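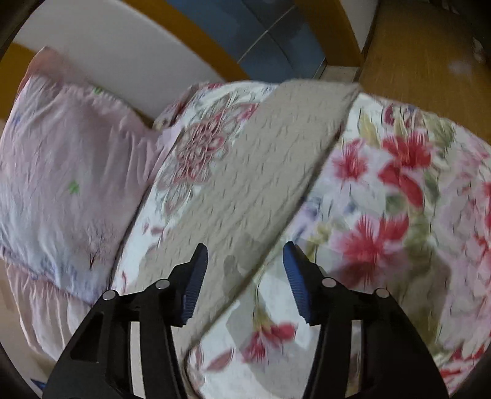 The spare bed, flowered duvet, gray-beige blanket on top.

Thursday, October 11, 2018

Up at six. Rain until nine. Did the bed in the back room first because Gunhild gets in tomorrow and I have work until four.

The flowered duvet cover is back on. I had the plain one on all through September and was sick of looking at it. This one was in the hall closet under the beach towels and smelled like the closet, so I ran it through the wash last night and hung it over the doors. It was still a little damp at the corners this morning and I gave it ten minutes in the dryer. Fought with the snaps as usual. Two of them are gone and I should sew something on there but it won't be this week.

It's a lot of flowers. Red and pink ones, big, and then that fancy round design up toward the pillow that looks like it came from a different set. Mom picked it out. Hajnalka says it makes the room look like a tea shop. I like it fine.

Folded the textured blanket the long way and laid it across at a slant. Straight across the foot it always slides off on the window side. Gunhild runs cold and last time she was here she slept in her coat and didn't tell us until breakfast, so I want one within reach. There's a second one on the chair, the brown one from Katona. I also bled the radiator. It took a while to get going but it was warm by lunch.

Moved the ironing board out and put it behind our bedroom door. Emptied 2 drawers of the dresser. Most of it was Attila's cables, which I put in a shoe box and wrote his name on. He can sort them out. Vacuumed under the bed and found the other gray slipper and a library book from Casside, very late. I'm afraid to look up the fine.

Did not get to the curtains. The left one still has the hook missing. Also did not get to the wrinkles in the duvet, which I had told myself I would iron out. They'll be gone or they won't.

Brodie called at noon about the car. They want 400 for the brakes and he thinks that's fair. Told him to go ahead. The odometer question is settled too, he has been driving it 3,443 miles since the last oil change, so that gets done at the same time.

Soup for dinner, the lentil one. Ate at the counter.

Tomorrow: bath towels, milk, rye bread, light bulb for the bedside lamp. Train is at 5:40. Kagiso said he can pick her up if I'm held up at work, need to text him the platform. Ask Gunhild if she still takes the decaf.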